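3.2 Doors, and what people do about them

I should say at the outset that I never meant to write about doors. The study was supposed to be about how people in shared houses divide up quiet, and I'd gone to Prornham with a neat list of questions on music, telephones and washing machines. By the second visit it was plain that my list was no use. Everyone wanted to talk about doors – whose was left open, whose was shut, and what you were meant to make of it.

Lina Tannous, who shared the interviewing with me, spotted this before I did. She'd been writing "door again" in the margin of her notes and I'd been politely ignoring it. We rewrote the questions on the Thursday and went back to the 4 houses we'd already finished (they were very good about it, and one fed us soup).
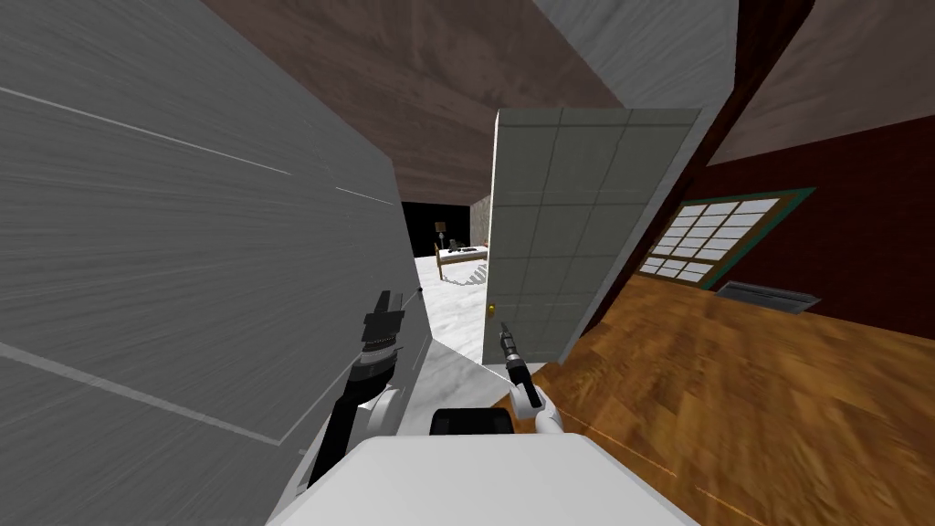 Figure 2. Simulated interior with an open door and a large grey wall on the left.

The open door is the hard one to read. In the Omine house it was a plain invitation: you could wander in, sit on the bed and start talking. In the Rawashdeh house it meant only that the person inside was too warm, and walking in was thought rather rude. Both households were sure that theirs was the ordinary rule. When we asked a newcomer how she'd learned it, she laughed and said, "By getting it wrong for a month."

A shut door caused less bother than I'd expected. People knocked, or they went away. What did cause rows was the door left open a hand's width, and I've got pages and pages on this! Some tenants used it to mean "knock first, but do come in". Others just had a door that wouldn't stay closed. Hovard (1,000 words of whose house rules are pinned up by the kettle) tries to settle the matter in rule 8, which says that a door ajar counts as shut after ten at night. The tenants could all recite it and I never met one who followed it.

I've kept the worn latches in the analysis, although Lina would sooner have set them aside. My feeling is that a bad latch still tells the rest of the house something, even when the person behind it hasn't said a word. We come back to this in the next section, along with the business of the shared bathroom.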